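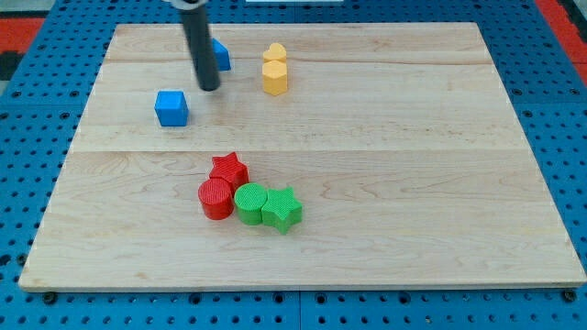

According to Yanling Tian, the arm did not take away her job at Saltstead, but it took away the part of the day when she could talk while her hands were busy.

Home | Industry | Work and society | Random article

Automation at the Saltstead sorting hall

The Saltstead sorting hall is a workplace of the firm Skitlow, where small shaped pieces are sorted by colour. Until April all sorting was done by hand by 40 workers. Since then a robot arm, supplied by Jidus, does a part of it on a wooden board.

Ten workers moved to checking and to teaching the arm new shapes. This work is less tiring for the wrists, but it demands more attention, and several workers asked for shorter turns. A turn at the board now lasts 50 minutes. Pay stayed the same, though the evening shift was closed.

The training is given by Adeyemi, a small school in the same town.

See also: Manual sorting; Shift work

This site uses cookies. Accept | Settings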